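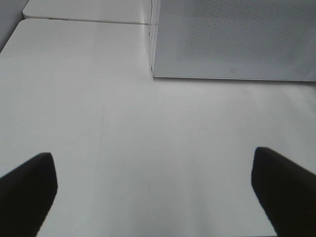
Figure 1. A smooth, pale tabletop.

4 min read

Where We Eat Lunch: A Report on Shared Tables at Brikotholm College
Yichen Yao and Anqi Cao

When we first had to choose a topic for this project, Anqi wanted to write about noise in the library and I wanted to write about food, and after a fairly long walk to the bus stop we settled on lunch, which has plenty of both. Our college changed the seating in the dining hall in February. The small round tables went to the Trivska building and long shared ones came in, and for weeks afterwards it was all anyone in our tutorial group wanted to talk about. We thought it would be worth finding out whether the new tables had changed who people sat with, or whether everyone had simply carried their old habits across the room along with their sandwiches.

How we went about it

We gave a short survey to 40 students and got 36 back, and we were very pleased with that (thank you to everyone who filled it in between bites). We asked where people usually sat, who they sat with, how long they stayed, and whether they had spoken to someone new at lunch since the change. We also each kept a lunch diary for 2 weeks. The diaries were limited to 500 words a week, a rule I broke almost straight away and Anqi kept to perfectly, so if one of us sounds better informed about the soup than the other, you will know why.

We should say early on that most of our answers came from first-year students. The older students tend to eat at Pongsiri, the noodle place across the road, and we didn't catch many of them. A larger survey would need to go over there and ask.

What people told us

The strongest feeling in the answers was about joining a table. At the old round tables, several students wrote, you had to ask before sitting down, and asking felt like interrupting a family dinner. With a long table you can take the far end with your book or your phone and no one minds. One student wrote that she had eaten in her car for most of first term and now comes inside, and we both found that a lovely thing to read.

Not everybody was so keen. A few people missed being able to hear their friends properly. When a group of six sits in a row, the two on the ends might as well be at separate lunches, and someone is always leaning across someone else's rice. There were complaints about bags on seats too, and one very detailed complaint about oranges, with a drawing.

As for meeting new people, the answers were more mixed than we had hoped. Students who came to lunch alone often said they had chatted with someone they didn't know. Students who came with a group mostly hadn't. My own diary shows the same pattern. On the days Anqi was at her lab class I ended up talking with a nursing student about bread, and on the days she was there I talked with Anqi.

The Wulov corner

We had not planned to write about the Wulov corner, the little area beside the side door, but it came up so often that it would be odd to leave it out. It still has its old armchairs, and it fills up before anywhere else. People wrote about it with real affection. We would like the college to keep it exactly as it is, coffee-coloured cushions and all.

Suggestions

We would put a few of the round tables back at the quieter end of the hall for groups who want to hear each other, and leave the long ones near the counter where people arrive on their own. Hooks for bags under the tables would help as well. If another group takes this up next year, we would be glad to lend them our survey questions, and we'd suggest they start before exams, when people stop eating at sensible hours and live on muesli bars.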